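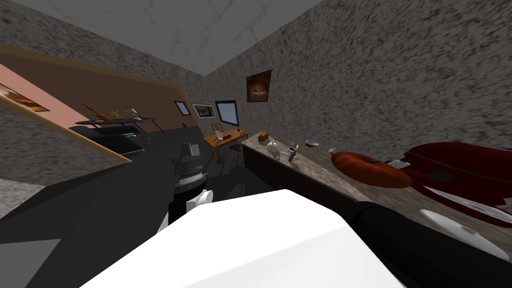
Hallway

A hallway (or corridor, or passage, depending on who raised you) is the narrow part of a house that gets you from one room to another. I've been writing entries for the Rellberg house glossary for a while now, and I kept putting this one off because I thought there'd be nothing to say. Then I started reading and couldn't stop!

Origins

The word "hall" used to mean the big room, the one where everybody ate and argued and often slept. For a long time plenty of large houses had no hallways as we know them. Rooms opened straight into other rooms, so if you wanted the last one in the row you walked through all the rest, past whoever happened to be in bed. In England, passages running alongside the rooms caught on in grand houses during the 1600s, partly so servants could get around out of sight. "Corridor" comes from the Italian for a running place, and I love that, having grown up with brothers.

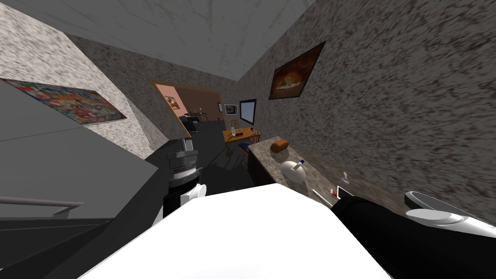 Smaller homes took longer to catch up. In the Rellberg row houses I know best, the passage came in when the back kitchen was walled off from the front room, and you can still find the old door openings under the plaster if you knock along with your knuckles. Hannelore Rathjen lists 2,741 houses in her survey of the town, and her notes on the passages are the best part of it (skip the chapter on gutters).

Width and light

Old passages tend to be tight. The one in my own house is 100 centimeters across, fine for walking and terrible for a sofa. Light is the other headache — with rooms on both sides there's nowhere to put a window. Builders used glass over the doors, called transoms or fanlights, to borrow daylight from the rooms. Jana Tiedemann thinks the local ones were mostly painted over when electric light arrived, and I've scraped enough of them to believe her. 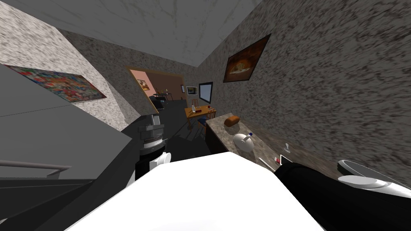

Paint matters too, of course. Rainer Dreßler swears by dark colors in a short passage, and I've gone back and forth on it 5 times in my own house. Pale walls do bounce more light, but they also show every scuff from every bag and bicycle.

Local names

Around Rellberg the back passage is called the brorna, at least by people over a certain age. My grandmother kept her boots in the brorna and her potatoes at the far end of it.

See also: Entryway, Landing, Transom window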